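Workshop notebook, Notbridge, room 205
01/05/2020

First day back after the break and I told myself I would do the textiles drawer before I did anything fun. The drawer has been a disgrace since fall. Rags, offcuts, the good cloths and the awful cloths all stuffed in together, and every time somebody spills something we grab whatever is on top (which is how one of the decent Besson towels ended up with wood stain on it — I am still a little sore about that).

So I dumped the solid colors onto the white desk by the wall to see what we have. Blues and purples mostly. Some of these came in the Brindance box and some are old shirts that somebody cut up, and once they are balled together you can't tell one from another until you find a label.

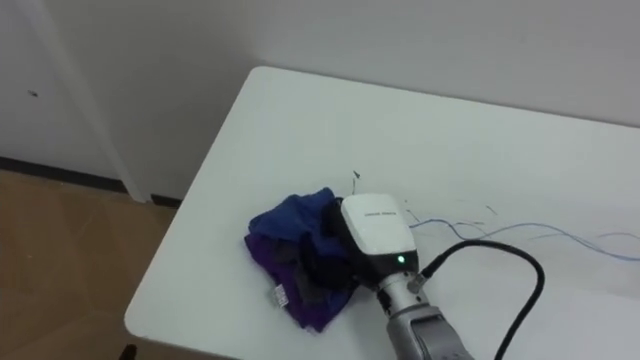 Blue and purple in a heap on the white desk, care label sticking out of the purple.

Notes on sorting, so the next person doesn't have to make it all up again:

Anything with a care label still on, leave the label on! I know it is annoying and I know it can scratch. But I went through a stack last year where all the labels had been snipped off and then had no idea what could go in a hot wash. If a label bugs you, fold it to the inside and keep going.

Dark colors go in their own bag. The purple ones bleed. I did a test in the sink this morning with a bit of warm water and it came out looking like grape soda, so no mixing with the white towels, please, not even once, not even "just for a quick rinse."

Cloths for the desk go in the top half of the drawer, cloths for the floor go in the bottom half. Floor cloths never come back up. I've put tape on the divider.

Then the desk itself. It's a nice desk, the one with the rounded corners and the scooped-out front edge, and it shows absolutely everything. There were dark marks near the middle, a little squiggle plus some specks off to one side. Ink would be my guess, maybe from the Proteo labeling session before the holidays, but it could just as well be plain dirt. A purple cloth was the one for the job — on a dark cloth you don't have to look at what you picked up.

What I want to try on marks like these, in order: dry cloth first, then damp, then damp with a drop of dish soap. Small strokes, and work in from the outside of the mark so it doesn't get spread around. No scouring pads on this top! The matte finish goes shiny wherever you scrub it and then you have a shiny patch forever. Ask me about the bench by the window.
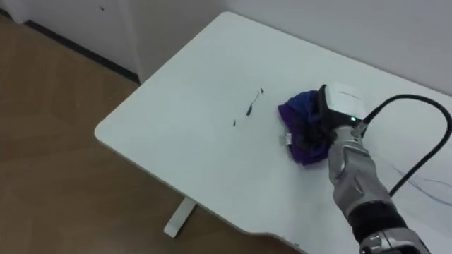

Still to do

Wash the dark bag, cold, on its own.
Order 4 more plain towels, whatever is cheapest.
Find out who has the lid for the ink pad.
Move the spare dish soap in here from the kitchen, I'm tired of walking back and forth for it.
Go through the bottom drawer too, but not today.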